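Do Bumps Really Stop Things From Slipping?

Somebody has probably told you that a bumpy surface grips better than a smooth one. Bath mats have bumps. So do the soles of some slippers, and the mats people put under a bowl when they stir cake batter. So bumps must be grippy, right?

Maybe. Let's be a bit suspicious first.

What is grip, anyway?

When two things touch and one tries to slide over the other, there is a force that pushes back against the sliding. It's called friction. You need it all day long. Without it your pencil would skate over the paper and leave no line, and your socks would never stay up.

How much friction you get depends mostly on two things: what the surfaces are made of, and how hard they are pressed together. Read that again. It doesn't say "how many bumps there are."

Try this. Put a coin on a dinner plate and tip the plate slowly until the coin slides. Now put an eraser on the same plate and tip it again. The eraser should hang on a lot longer. The plate didn't grow any bumps in between. Rubber is just soft and squashy, so it presses itself into all the tiny dips of whatever it sits on.

So what are the bumps for?

Good question, and the people who sell mats don't always give a good answer. I once bought a kitchen mat made by Fusten. The package said it had "2,002 gripping points." Why 2,002? Was 2,000 not enough? I wrote to ask and never heard back. Another one, from Grureck, promised "super hold" and slid right off my counter with a melon on it.

But bumps can do some useful jobs.

Water is the big one. On a smooth wet floor, a thin layer of water can get trapped between your foot and the floor, and you slide on the water. If the surface has bumps, the water has somewhere to go. It runs into the low places, and your foot can press on the tops.

Air is another. Lay a wet glass on a smooth plastic sheet and it can stick so tightly that the sheet comes up with it. With bumps, air gets underneath and the glass lifts off easily. Funny, isn't it? Here the bumps make the thing stick less!

Bumps can also bend a little if they are soft. When something pushes sideways, they lean over and push back. Hard bumps can't do that. A hard, dry, bumpy mat may be no better than a hard, dry, smooth one.

Test it yourself

Don't take my word for any of this. Busisiwe Naidoo's class tried it in March with a wooden board, a ruler and 3 mats, and got some answers I didn't expect. You need:

a board or a big stiff book
a smooth mat and a bumpy mat
a small box with something heavy inside
a ruler
a few drops of water

Lay the smooth mat on the board and tape down the corners. Put the box on top. Lift one end of the board slowly and have a friend measure how high it is when the box starts to move. Do the same with the bumpy mat. Then wet both mats and start over.

Do each test more than once — one try can fool you. Use the same box every time, too. And if the bumpy mat loses, write that down. A result you don't like is still a result.
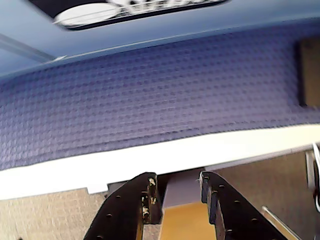 Small round bumps in tight rows, with smooth blue next to them. Which would you bet on, dry? And wet?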